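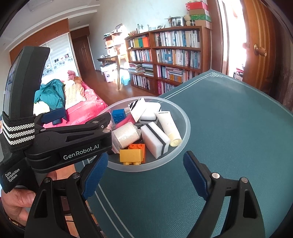
New tires could mean anything, one buyer wrote in the free-text box, and the dealer could not say on the phone whether it meant last week or two owners ago. Same complaint in many of the other replies from the Nilden area. Buyers wanted a date or a tread depth. Mostly they got an adjective.

Figure 4. Hand-held gripper with navy blue grip pads.

Reading time: 20 minutes
Print | E-mail

4.2 Tire wording in used-car listings

We pulled 2779 listings for used passenger cars and light trucks from three regional sites. 1000 from Zorkent, 1000 from Mahuika, the rest from Grada, which is smaller and ran out of usable ads before we reached the same count. Duplicates removed by VIN where a VIN was shown, otherwise by matching trim, color and mileage. Trailers, motorcycles and salvage-title cars left out. Ads under a dozen words kept, even when they were only an option list in capitals. Dropping them would have made the sample look tidier than the market is.

Each ad was read for any mention of tires. Wheels alone did not count – "alloy wheels" is trim information and says nothing about rubber. Mentions were then sorted by what the seller commits to. A measured claim gives a tread depth, an install date or the mileage at which the set went on. A graded claim uses a word such as new, good, fair or decent. A brand-only claim names the maker and stops there. Anything else went into a leftover group, which turned out to be mostly seasonal notes ("snow tires in garage, ask").

Graded claims are by far the largest group on all three sites. Measured claims are rare everywhere and rarest on Zorkent, where the posting form has no field for them. Mahuika does have a field, labeled tire condition, but it is a drop-down with the same adjectives sellers would have typed anyway. So the form records the vagueness more neatly and that is about all it does. Grada sellers write longer ads and are more likely to attach a shop reciept or to quote from one.

Position of the claim matters as well. In dealer ads the tire mention tends to sit late, after the seats, the sunroof and the audio. In private ads it comes early, often in the first sentence, next to the brakes and the battery. Our reading is that private sellers list what they paid for recently and dealers list what the window sticker said. We did not test this directly. The dealer ads are also more uniform, and several looked to be filled from the same inventory feed, so the number of independent writers behind them is lower than the number of ads.

Prices. We compared asking prices for ads with a graded claim against ads with no tire mention, matched on model, year and mileage band. No clear difference for compact cars. For pickups and larger SUVs the ads with a claim ask more, and the gap is bigger for measured claims than for graded ones, as one would expect when a full set is expensive. Asking price is not sale price. None of the sites publish what a car finally went for, and an ad that vanishes may have sold, expired or been reposted under a new number.

Buyer replies came from a short form sent through the Nilden owners' board in September. Open question, answers of up to 20 words, no payment. People who answer a form about tires are probably people who care about tires, so we use the replies only to interpret the ads and draw no rates from them. The word that drew the most irritation was "good". Several buyers treated it as a warning, reading it as good enough to pass inspection and no more. "Like new" did slightly better – buyers at least took it as an admission that the tires were used.

Age is the gap we would flag first. Hardly any ad gives the date code molded into the sidewall, though it can be read off in a minute in a driveway. A low-mileage car that sat for years may carry deep tread on old rubber, and a seller who writes "tons of tread" is telling the truth. Nothing in the current wording separates that car from one with a fresh set. Two replies mentioned finding out at the first alignment.

Coding was done by two readers working seperately, with disagreements settled by going back to the ad text. Most disagreements were over "newer", which one reader had as graded and the other wanted in the leftover group. We kept it as graded. Photos in the ads were not coded at all; wording only. Section 4.3 applies the same groups to brake claims.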